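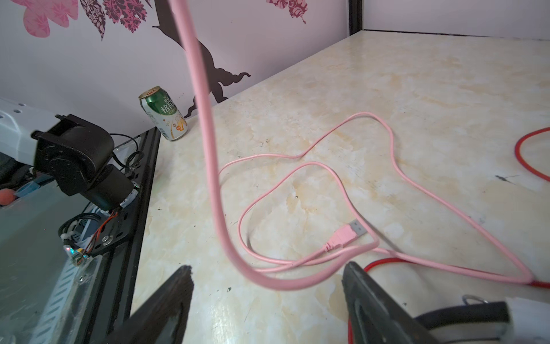 *Cream marble-patterned tabletop with pale beige and tan veining.*

# Lehtinen Recipe Card Corpus

Data card, revised December 5, 2022. Maintainer: Craig Sutherland. Transcription lead: Merja Laaksonen.

## Summary

The corpus holds 1000 handwritten recipe cards from household kitchens in the Skalalham district, transcribed line by line and tagged for ingredient, quantity, unit and method. It is meant for work on historic measures and regional spelling. It is not a cookery source – the quantities have not been tested.

## Contents

- `cards.csv`: one row per card, with card ID, title, source box and condition code
- `lines.csv`: one row per written line, keyed to card ID
- `units.csv`: 280 unit spellings mapped to a normal form
- `notes/`: free-text remarks by the transcribers

Files are UTF-8 with Unix line endings. Empty fields mean "not written on the card". The value `?` means "written but not readable".

## Transcription rules

1. Keep the original spelling, including plain mistakes.
2. Keep crossed-out words inside square brackets.
3. Write fractions with a slash (`1/2`), never as a single character.
4. Put later additions in another hand in the `hand2` column.
5. Do not expand short forms. "tsp", "t.sp." and "teasp" are three separate spellings in `units.csv`.
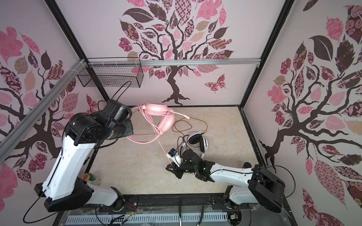

Rule 5 was added in June, after the first pass through the Bradilon box. Cards from that box transcribed earlier had their short forms expanded. They have been redone, but the old line numbers were kept, so a few cards have gaps in the sequence. Scripts should sort on `line_no` and not assume that it is continuous.

## Quality checks

A sample of 100 cards was transcribed twice by different people and compared. Most differences were in punctuation. The rest were nearly all confusion between "oz" and "02" – see `notes/oz.txt` before filtering on quantity.

## Known problems

- 10 cards have no title and are listed as `UNTITLED`.
- Oven settings are stored as text. "Slow", "moderate" and gas marks are mixed in one column.
- The Flirel box contains several copies of the same sponge recipe. They are not merged, as the quantities differ.
- Dates are given only where written on the card.

## Corrections

Send corrections to Merja Laaksonen with the card ID and line number. Please give the reading you propose and leave the `?` in place until it has been checked against the card.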